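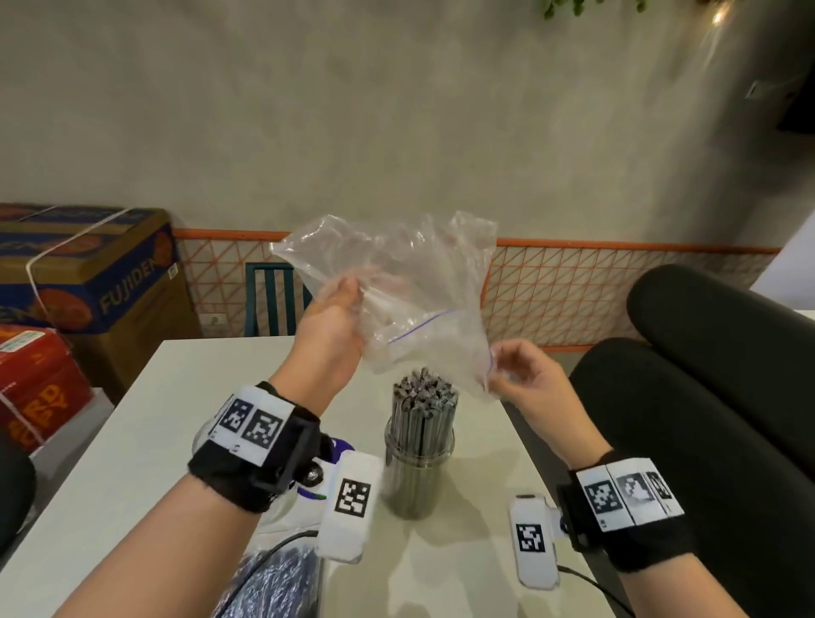
4.2 The open day as a test of the procedure

Open days are a poor place to do research and a good place to find out whether your research can stand being looked at. Ours fell on Thursday, November 25, 2021, when the Cendell building let the public in and the Prudo project was given a ground-floor room, a table and more chairs than it had visitors at any one time. We had planned to present the recording procedure as described in Section 3. What we presented was the recording procedure as it behaves when a nine-year-old asks how much longer it will take.

The demonstration had two parts. In the first, a member of the team wore the wrist markers and handled everyday goods by hand, so that the movements could later be used to train the Hattori arm. In the second, guests were invited to do the same. Straws in a clear container were chosen as the main task after the October rehearsal, where folding tea towels had sent one of the authors to sleep. They are cheap, thin and awkward to keep in order, and the current policy handles them badly. Plastic bags were kept as a secondary task, on the grounds that it handles those worse. 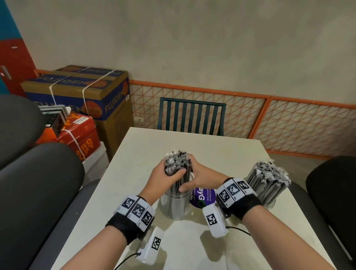
Figure 3. Gathering a bundle of wrapped straws by hand, with square markers worn on both wrists. A second container stands to the right.

Guests took to the work faster than we did. Of the 50 who tried it, 19 asked for a second turn, a rate of enthusiasm not seen among paid staff. Most treated the wrist bands as they would a heavy watch and forgot them. A smaller group held their arms out stiffly, like people whose nails are drying, and their recordings are of little use except to students of politeness.

By closing time we had stored 1,956 short clips, against a target of 2,000. The shortfall is owed mainly to the lunch break, which the team observed with great care. Clips in which a guest turned to talk to a relative were kept if both hands stayed on the task, and dropped otherwise. We did not correct anyone's technique. This was partly a matter of method, as Padinus is meant to learn from ordinary handling, and partly a matter of having no better technique to offer.

The question most often put to us was when the robot would be able to do it. We gave three different answers, depending on which author was standing nearest, and they are compared with the measured results in Section 5.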